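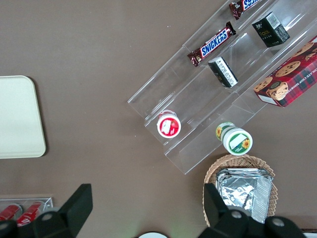 Ebbe Kvam wrote in under the last post that I should quit complaining about the night train and just take the bus like a normal person. Fair. So I took the bus.

Selimus to Cellano, 281 miles, one change at Nuttall. Leaves at ten to six in the morning. I packed at midnight, badly. Two left-hand gloves, no charger, a book I'd already read.

First stretch was fine. Dark, heater blasting on one side only, so everybody with any sense had moved over to the right by the time we hit the river. I slept with my face on the window and woke up with the pattern of my hood on my cheek. Very attractive.

Nuttall is where it goes wrong. The timetable gives you 34 minutes to change, which sounds like plenty, except the two buses don't use the same station. They don't even use the same side of town. There's a sign about it, inside the station you just left, behind a pillar. I found it on the way home.

So I ran. Uphill, with the bag that has the bad zipper. Asked a man walking a greyhound, he pointed one way, greyhound pulled the other, and the greyhound was right. Made it with maybe a minute to spare and the driver was stil outside finishing his coffee, in no hurry whatsoever. Could have walked.

Second leg is the pretty one. Reservoir, then the pass, then that long drop with the orchards. May is the time to do it, everything was in bloom and the passes don't close anymore. Sit on the left. I'll say that again for Ebbe — LEFT. Phone was dead by then so no photos, you'll have to trust me.

Food. Nothing on board, nothing at the second station either, only a water fountain and a locked kiosk. I had half a cheese roll and a bag of almonds and I was mean about sharing them. Eat before Nuttall or bring a proper lunch.

Got to Cellano a little after three. Elen was supposed to pick me up but she'd gone to the train station, out of habit, so I sat on a wall for a bit and took my shoes off. It was a nice wall.

Cost me 72 for the return, about half of what the night train wants for a seat that doesn't even recline. And my back didn't hurt the next day. So OK, Ebbe, point taken, though I want it on record that the train has a bathroom door that locks.

Going again at the end of the summer probaby. Will look up the walk across Nuttall first and put the directions here when I have them, the map on the bus company's site is from before they moved the station. If anyone knows a shortcut that skips the hill, comments are open.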